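An afternoon watching robots pick things up (and drop them)

April 23, 2024

So I finally got to go to one of the Grundska open days. I've been on their mailing list since forever and every time the invite came around I had a dentist appointment or a kid with a fever or a car that wouldn't start. This time, none of those! I took the afternoon off, drove 54 miles, got lost in an office park where every building has the same mirrored glass, and walked in ten minutes late with a travel mug and no idea where to put my coat.

If you haven't heard of Grundska, they're a smallish company that works on robot picking. Picking is what it sounds like: there's a bin with stuff in it, and the arm has to get the stuff out. I know, I know. I said the same thing to my husband at breakfast ("so it's a claw machine?") and then I spent four hours finding out how wrong I was. Well, partly wrong. There was definitely some claw machine energy in the room.

They'd capped it at 300 people over the whole day, in shifts, and my shift was pretty full. Lots of warehouse people, a good number of students, one very serious man in a bow tie who took notes on everything including the coffee. Somebody had set out those tiny cinnamon rolls and I ate more of them than I'm going to admit to on the internet.

The first stop was Zimero, their sorting line. It's the flashy one. Packages come down a belt, a suction arm goes thwup, and the package lands in one of a bunch of chutes. It's fast and it's loud and everybody filmed it on their phones, me included. The woman running it told us it did 443 packages during the morning shift with two stops, and one of the stops was because a visitor leaned on the red button. (Not my shift! I want that on the record.) I liked it, but after a couple of minutes you've sort of got the idea. Box, thwup, chute. Box, thwup, chute.

Then there was a talk, and I'll be truthful, the first half of it went over my head. It was about a planning program they call Pluvier and there were a lot of arrows. The part I did get was that the program doesn't only decide where to grab, it also decides when to give up and try something else, and the giving up turned out to be the hard part to write. A person fishing for keys in the bottom of a purse knows in half a second that she's got hold of the lip balm. The robot has to be taught what "wrong thing" feels like. I wrote that down on the back of my parking slip because it made me laugh.

The talk was given by Henrike Hollmann, and she was great. Very dry. Someone asked her when robots would be able to pack a suitcase and she said, "Have you seen how I pack a suitcase?" and moved on to the next slide. She also ran the bin demo afterward, and that's where I ended up parking myself for most of the afternoon, so let me get to that.

The demo is in a back room they call Shibata. All the rooms have names and I never did find out where the names come from. It's smaller and a lot quieter than the sorting hall and I think plenty of people walked right past the door. Their loss! You stand behind a line on the floor and watch one arm work one bin. No belt, no chutes. It reaches in, it thinks about it (you can tell when it's thinking, it just hangs there like a teenager in front of an open fridge), and then it goes for something.

What surprised me was how boring the objects were. I'd expected, I don't know, colorful blocks, or rubber ducks. Henrike told us the boring stuff is the hard stuff. A box is easy, a box is the same shape every time you look at it. But a soft pouch with a zipper? You pick it up by one end and the other end flops. You set it down and it's a different shape than before. And if it's black, it can be tough for the software to tell where the pouch stops and its own shadow starts. She said they'd logged 236 tries on soft items alone that week, and she read us the success rate off a clipboard without being asked, good and bad, which I respected a lot.

I also asked what I thought was a dumb question, which was why the bin looked so beat up. I figured they'd want a nice clean one for company! She said the scratches are from practice and they leave them, because a customer's bin is going to be scratched too. Shiny metal does strange things to a camera, scuffed metal does different strange things, and they'd like to get used to both.

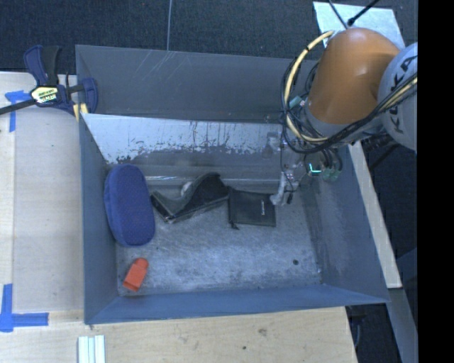 The other thing she talked about was corners and walls. Anything out in the open in the middle of the floor, the arm can come at from whatever side it likes. Anything snuggled up against the side of the bin is trouble, because the gripper needs someplace to put its fingers. Same with two things lying almost touching. You and I would just shove one over with a knuckle and not even notice we'd done it. They're teaching the arm to do the shove, and when you see it nudge something on purpose and then go back in for the grab, it's weirdly thrilling. A guy next to me whispered "come on, come on" at it like he had money down.

And yes, it dropped things. It dropped a pouch twice in a row, and the second time the entire room went "ohhhh" together, and Henrike just said "again" and it tried again. Third time it got it. We clapped! For a pouch! The bow tie man clapped too, and he hadn't clapped at the end of the talk.

I asked if it ever gets frustrating to watch, and one of the younger engineers said she doesn't watch anymore, she listens. There's a certain click the gripper makes when it closes on nothing, and she says she hears it in her sleep. I tried to learn the click but I never got it. They all sounded the same to me.

A few practical things if you're thinking of going. Wear flat shoes, the floors are hard and there's nowhere to sit except in the talk. Park in the second lot, the first one fills up early and the turnaround is tight (ask my bumper). If you're bringing kids, I'd say nine and up, because the sorting hall really is loud and the Shibata room takes patience. Mine would have lasted maybe three grabs before asking about the cinnamon rolls. And do the talk before the bin demo if your shift lets you choose. I'd have understood almost nothing of what I was looking at without those arrows, even the half I followed.

They're planning another one in September, and Henrike said they hope to have two arms working the same bin by then, taking turns. I've already asked my sister if she wants to come. She said "is this the claw machine thing?" and I said yes, because it was easier, and she's in. I'll post the sign-up link when they send it out. Oh, and if anybody picked up a green travel mug from the windowsill outside the talk room, it's mine and I'd love to have it back.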